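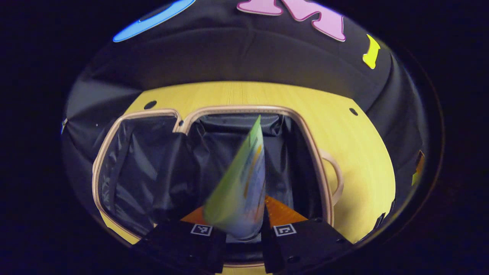 Joyce Makokha wrote in to ask why her Cimden policy closes so nicely on boxes and then dithers when it's given paper, and whether that's a perception problem or a planning one. It's a lovely question, and so many of you have sent us some version of it that it gets to go first.

Search the help pages Go

Cimden Questions and Answers: Thin and Floppy Things

So is it perception or planning?
Usually a bit of both, I'm afraid! Glossy sheets throw reflections that upset the depth estimate, and a rolled sheet held by its lower end can hide a good part of whatever lies behind it, such as the opening of a bag. Start by replaying the episode in Skirau with the depth overlay switched on. If the overlay looks sensible, move along to the planner settings.

How does the software know where the jaws are?
On grippers with a square marker on each jaw, Lyimo reads both markers and works out the opening from the distance between them. When one is hidden it carries the last good value forward for five frames, and after that it flags the gap so you can decide what to do with it (most people trim).

My lens is very wide and the corners come out black. Should I crop?
Please don't, at least not before calibration. Lyimo fits the whole oval and masks the dark part by itself, and cropping first shifts the center and makes everyone unhappy later on.

How many episodes do I need for a bagging task?
We trained our own paper-into-bag policy on 587, and we were still adding more with the bag turned different ways. Do vary the bag, the lining especially. Shiny black linings are hard on the tracker.

Can I replan in the middle of a motion?
Yes, from version 4 onward. Set replan to "on contact" and leave the horizon at 3 until you're comfortable with how it behaves.

Recent questions
Merging two Skirau sessions
Marker tracking in dim light
Exporting gripper width as a column

Contact Cluvilby support | © Cluvilby | Back to top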